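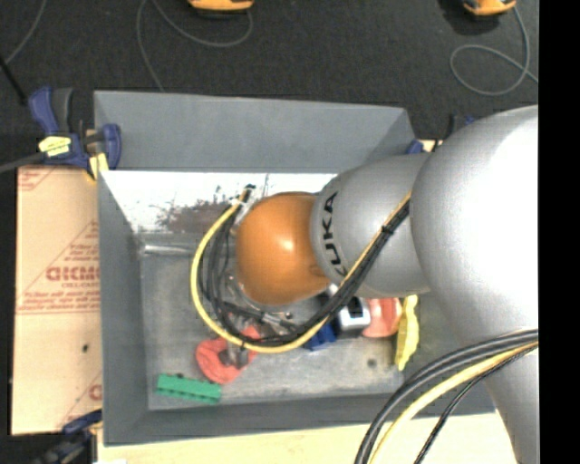 Ticket: Station alert pages arriving late at Dodumau
Queue: Public Safety Applications, Honcombe County
Opened: 28 November 2023
Requester: Dilruba Dissanayake, Dispatch Supervisor
Assigned to: Kamil Trnka
Priority: 2 (raised from 4, see below)
Status: Closed

Original request

Station alerts for Dodumau are coming in late. The dispatcher sends the call from Zoverine, it shows as sent on our side, and the crew doesn't get the tones or the printout until several minutes later. On the last medical call the crew was already out the door from the voice channel before the station alert went off. The other stations seem fine. We are reading every Dodumau call out twice by voice for now. Please look at this as soon as you can. I need something to tell the next shift.

Dilruba Dissanayake

Comment, Kamil Trnka

Got it. I am raising this to priority 2. Please keep the voice readout going for every Dodumau call until this ticket is closed, even if the alerts start to look normal.

Questions:

Is every call late or only some of them?
Does the delay look the same each time?
Are the text pages to the crew's phones late too, or only the tones and the printer in the station?

Comment, Dilruba Dissanayake

I went back through the call notes with the dispatcher on position 5.

Not every call. It was fine overnight and then late on the last four. One after that was on time. The delays are not the same. One was 4 minutes and one was 7. The phone texts arrive right away. It is only the equipment in the station.

Also, the "sent" light in Zoverine goes green immediately on all of them, including the late ones. We have always told people green means the station has it. Is that wrong?

Comment, Kamil Trnka

Green means Zoverine handed the message to the alert gateway. It does not mean the station answered. There is a second column, "station ack," that is hidden in the default layout. I will come back to that once the delay is fixed.

Phone texts go out through a different service, so if those are on time the call itself is leaving Zoverine on time. That leaves the gateway (Kos), the link to the station, or the controller in the station.

Work log, Kamil Trnka

Checked Kos. Service is running, no restarts. Disk and memory normal. Queue is empty at the moment.

Pulled the gateway log for the late calls. Each one shows the message received from Zoverine, then an attempt on the primary link, then "no reply," then retries. After the retries it goes to the backup cellular link and is delivered on the first try. So the message sits on Kos during the retries, and the late part is there.

The call that was on time went straight through on the primary link. So the primary link is up some of the time.

Sent a test alert to the Dodumau controller with tones muted. Delivered on primary, no delay. Sent another. No reply, retried, went out on cellular after 5 minutes.

Restarted the Dodumau channel on Kos. Did not restart the whole service, as the other stations share it. Test alert on primary was good. Next test failed the same way as before. The restart did not help.

Comment, Kamil Trnka

Dilruba, the delay is between the gateway and the station. When the main link doesn't answer, the gateway keeps trying it for a long time before it uses the backup. I'm asking Network to look at the link. In the meantime I would like to set Dodumau to use cellular first. That takes the main link out of it. I need an OK from you and from the fire side before I change an alert path.

Comment, Dilruba Dissanayake

OK from dispatch. Vasanthi Liyanage is the duty officer for Fire. I have added her to the ticket.

Comment, Vasanthi Liyanage

OK from Fire. Call the station before you send any more tests, please. The muted ones still run paper through the printer and the crew has been picking them up and checking them against the radio.

Comment, Kamil Trnka

Sorry about that. I didn't know the mute left the printer on. I will phone first from here on.

Work log, Kamil Trnka

Phoned Dodumau station, spoke to the crew. Changed link order for Dodumau to cellular first, primary second. Sent two tests. Both delivered at once and acknowledged. Crew confirmed tones, lights and printout on both.

Told dispatch. Voice readout stays in place.

Sub-task opened for Network: intermittent loss between Kos and the Dodumau station controller on the primary link. Assigned to Mathis Joly.

Comment, Mathis Joly

Looking at it. The router at Dodumau has been up since August with no drops, and the carrier shows the circuit clean. I can ping the router from here with no loss at all. I can ping the controller behind it only part of the time. It answers for a while, stops, then answers again.

Kamil, what hardware address do you have on record for the controller?

Comment, Kamil Trnka

It's on the asset sheet for the station, attached to this ticket. The sheet was last updated when the controller was replaced in August.

Comment, Mathis Joly

The router sees that address some of the time and a different one the rest of the time, both claiming the same IP. There are two devices at the station using the controller's address. When the router has the wrong one, Kos talks to something that isn't an alert controller and gets no reply.

The second device is on switch port 7. The port label says "spare." Can someone at the station tell me what is plugged in there?

Comment, Vasanthi Liyanage

I asked the crew. The cable from port 7 goes to the shelf in the watch room. The old alert controller is on that shelf. It was left there after the replacement in August to be collected. It was unplugged until this morning. The lieutenant says a power strip was swapped out and everything on the shelf was plugged into the new one.

Comment, Mathis Joly

That explains the timing. The replacement was given the same address as the old unit so that nothing would have to change on Kos. With the old one powered off there was no conflict.

I have shut port 7 from here. Please have someone unplug the old unit's power and its network cable and keep it unplugged. Don't touch the new one, which is in the locked cabinet.

Comment, Vasanthi Liyanage

Done. Power and network cable both out. The lieutenant has put tape over the power socket on the unit and moved it into the office.

Work log, Mathis Joly

Cleared the address table on the Dodumau router. The controller's address now resolves to the new unit only. Ran a continuous ping over the primary link while working on something else. No loss.

Port 7 left shut. Label in the switch changed from "spare" to "disabled, see ticket." Checked the other ports at the station against the asset sheet. All match.

Sub-task closed, back to Kamil.

Work log, Kamil Trnka

Phoned station before testing. Put the link order back to primary first, cellular second. Sent five tests. All went out on primary with no retry, all acknowledged. Crew confirmed each one.

One live call came in while I was writing this up. Delivered on primary, acknowledged, no delay. Dispatch confirms.

Comment, Kamil Trnka

Dilruba, Vasanthi, this is fixed on our side. I would like to leave the ticket open through the next shift and keep the voice readout until then. If the next shift has no late alerts, dispatch can go back to normal procedure.

Comment, Mitali Herath

I'm the supervisor for the incoming shift. I have read the ticket. We will keep reading Dodumau out by voice and I will note the ack time on each call.

Can you say how to turn on the "station ack" column? I can see it on position 2 and on none of the others.

Comment, Kamil Trnka

On each position:

Open Zoverine and go to the active calls list.
Right-click the header row and choose Columns.
Check "Station ack" and click Apply.
Drag the column next to "Sent."
Go to File and choose Save Layout. If you skip the save, it goes away at logout.

A blank in that column means the station has not answered yet. A time means it has. If it stays blank after the sent light goes green, treat the alert as not delivered and use voice.

Comment, Mitali Herath

Followed the steps and it worked on all positions but 4. On that one Columns is grayed out.

Comment, Kamil Trnka

Position 4 was logged in with the training profile, which has a locked layout. Log out and use the regular dispatch login. The column should be available after that.

Comment, Mitali Herath

Yes, it's there now.

Shift report: seven calls for Dodumau. Every one acknowledged on the main link, none late. The crew had no complaints. I'm fine with going back to normal procedure.

Comment, Dilruba Dissanayake

Agreed. Voice readout for Dodumau ended. I have changed the desk guide where it says green means the station has the call. It now points to the ack column.

Comment, Vasanthi Liyanage

Fire agrees. Who collects the old controller? It has been on our list to go back since August and I don't want it plugged in again by the next person who needs a socket.

Comment, Mathis Joly

I'll pick it up. I'm out at Dodumau for the switch cabinet key anyway. I will wipe the settings before it goes into storage.

Resolution, Kamil Trnka

Cause: the retired alert controller at Dodumau was powered on while still connected to the station network. It had the same address as the replacement. The gateway's messages reached the wrong device part of the time and were held on retries before going to the backup link.

Fix: retired unit disconnected, switch port 7 shut, router address table cleared, link order returned to primary first.

Follow-up tickets opened:

Shorten the retry period on Kos before it moves to the backup link. The current setting came with the install and applies to all stations. Needs sign-off from Fire and a test window. Owner: Kamil Trnka.

Send a warning to the dispatch floor when any station alert goes out on the backup link. Kos already logs this but doesn't notify. Owner: Kamil Trnka.

Check the other stations for retired controllers still on site. Owner: Mathis Joly.

Make "Station ack" part of the default layout in Zoverine, including the training profile. Owner: Mitali Herath, with Applications.

Comment, Mathis Joly

Old unit collected from the Dodumau office and signed for. Wiped. The asset sheet is updated and the new copy is attached.

Status changed to Closed by Kamil Trnka.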